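Vudville Community Kitchen: Tabletop Cooking Equipment

The Vudville Community Kitchen provides portable cooking equipment for classes held at its Pircombe Annex. The equipment collection now comprises 262 items, available to registered groups of up to 14 participants. The gallery presents the standard tabletop set, comprising an induction cooktop, a saucepan and a lid.

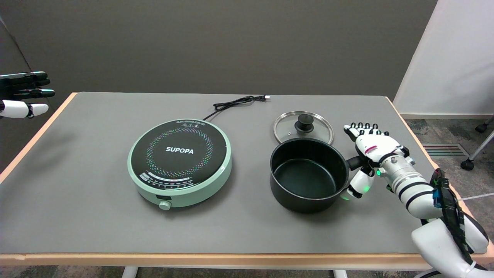 Round SUPOPA induction cooktop in mint green, with a black nonstick saucepan and glass lid.

Each set is signed out at the equipment desk and returned before the room closes in the evening. Groups are asked to check the cord, the plug and the cooking plate before use. Cookware should be placed in the center of the ring of colored dots, which marks the heating zone.
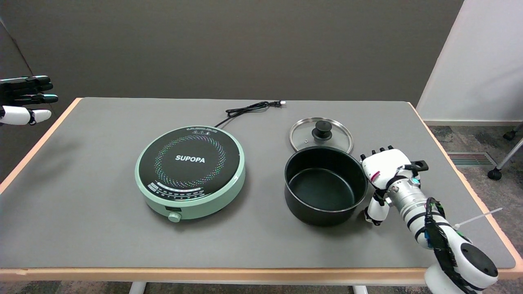
The control knob and display window are on the front of the cooktop. The glass lid has a black knob and a small vent hole.

Requests for additional sets should be submitted in writing by the end of November. Almost 100 requests were received last season, and early application is advised.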